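Flirkudau, December 1, 2021. The Urport Society for the Study of Municipal Assemblies held its annual general meeting at the old customs hall in Flirkudau. Hildegard Stöcker, president of the society, was in the chair. The secretary, Kimutai Muli, recorded the attendance and confirmed that the quorum set out in article 17 of the statutes had been reached. Members who could not travel took part by video link, with the right to speak but not to vote, as the statutes now stand.

The agenda was adopted with one change. The item on publications was moved ahead of the item on finance at the request of the editor, Muthoni Mussa, who had to leave before the afternoon session. The minutes of the previous general meeting were approved after a correction to the spelling of two place names in the list of papers read.

President's report

Stöcker reported on the work of the executive board during the year. The board met by video link throughout and dealt with most current business by written procedure. The main task was the postponed conference on town councils and taxation before 1800, which was finally held in shortened form, with papers circulated in advance and only the discussion taking place in person. She thanked the city archive of Flirkudau for the use of its reading room and for keeping it open in the evenings during the conference.

The society has 300 individual members in good standing. Institutional membership fell slightly, mainly through the merger of university departments that had each held a subscription. The board has written to the departments concerned and will report on the replies at the next meeting. A proposal to introduce a joint rate for merged departments was discussed briefly and sent back to the board for drafting.

Publications

Mussa presented volume 2 of the new series of the proceedings, which contains the papers of the Mathur colloquium on the recording of votes in small chambers. The volume runs to 552 pages, including the index and a glossary of procedural terms in four languages. Members have received their copies by mail. Those who have moved and not informed the secretary are asked to do so, as several parcels came back to the office.

The editor noted that the length of the volume had raised the cost of postage well above the estimate. From the next volume on, contributions will be limited in length, and tables of members and office holders will be published on the society's website and left out of the printed text. Davoud Ebrahimi asked that the tables be given permanent references so that they can be cited. The editor agreed. He also asked whether authors may deposit their papers in university repositories. The present rule allows this after a waiting period, and it was left unchanged.

Peer review for the next volume is under way. Authors who have had reports back from the readers are to return revised texts by the end of March. Texts arriving later will be held over. The style sheet has been revised in two respects: session dates are to be given in the calendar used by the assembly concerned, with the modern equivalent in brackets, and the titles of offices are to be left in the original language at first mention.

Finance

The accounts were presented by Mwanaisha Ndung'u. Income from subscriptions was close to budget. Expenditure on travel was far below budget, and the saving was largely absorbed by printing and postage. The auditors' statement was read and the accounts were accepted without a vote against. Subscription rates will stay as they are for the coming year.

Ndung'u asked members who pay by check to change to bank transfer where they can. Charges for cashing foreign checks have risen again and in some cases now exceed the value of the reduced student rate. The bank details are on the renewal form.

Amendment of the statutes

The board proposed an amendment to article 17 that would allow members attending by video link to be counted toward the quorum and to vote on all matters except elections. Ebrahimi moved that elections be included as well, provided a secret ballot could be guaranteed. Muli replied that the board had looked at the available systems and was not yet satisfied on that point. The motion was withdrawn, on the understanding that the question will be placed on the agenda again.

The amendment was carried in the form proposed by the board. It takes effect at the next general meeting.
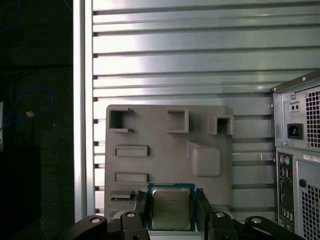

Elections

Stöcker was re-elected president for a further term. Muli continues as secretary. Mussa remains editor and will be joined by Ebrahimi as reviews editor, a post vacant since the retirement of the previous holder. There was one candidate for each post, and the elections were held by show of hands in accordance with the statutes.

Working groups

The group on petitions and grievances reported that its database of petition registers is ready for testing. Entries can be searched by place, by office addressed and by outcome where known. Members who work with similar registers are invited to ask the secretary for access and to report errors. The group on the language of debate has not met this year but has circulated a draft list of sources.

A new group on the buildings and seating plans of municipal assemblies was approved. Ndung'u will convene it until a chair is chosen. The group intends to begin with council chambers that were rebuilt or relocated in the nineteenth century and for which both sets of plans survive.

Next conference

The invitation from the town of Grorkusus to host the next conference was accepted. The theme will be the relationship between municipal assemblies and their clerks. Proposals for papers should consist of a title, an abstract of one page and a short statement of the sources used, and should be sent to the secretary. Panels of three papers are welcome. Doctoral students may apply for a contribution to travel costs, and applications should include a letter from a supervisor.

Papers may be read in English, French or German. The working language of the general meeting remains English.

Under other business, Ebrahimi drew attention to the reduced opening hours of the Mathur municipal library during the removal of its newspaper collection. Readers should order material in advance. There being no further items, the president closed the meeting.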